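Trendham G2 hand-held gripper, two months in

Three stars, and it would have been four if the trigger hadn't stuck on me in the middle of a job.

We bought two of these from Garside to record demonstrations for a kitchen-automation project (open the appliance, put the thing in, shut the appliance, forever). I did most of the early sessions and I loved it! It's light, it sits nicely in the hand, and after roughly 3,000 takes my wrist was fine, which I can't say for the old Derell.

Then in February the fault showed up. I'd let go of the trigger and the fingers would stay shut for a second or so – long enough that I tugged a small appliance door with the grip still clamped on it and nearly had the whole unit in my lap. Mbali Msimang got a pinched thumb out of hers the same week. No blood, but she said a few things.
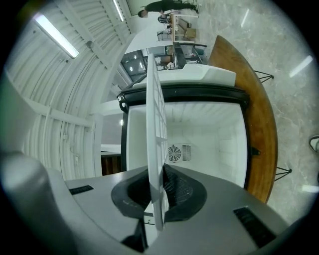 Garside's support took 38 hours to answer, and the first reply was a link to the manual. Liam Blackburn on our side got fed up and opened one himself, and found the return spring rubbing on its guide inside the body. If you get the same lag, look at the fingers too while you're in there. They're thin white plates with little gridded ribs along them, and on ours fluff had packed into the ribs near the base. I clean that out every Friday now. The black cup pad they come up out of has been no trouble at all.

The replacement springs were $28 for the pair, shipping included, and I still think they should've been free. Both grippers let go right away now. Keep your other hand clear of the fingers anyway, and if you can find the Rerby in stock, try that one first.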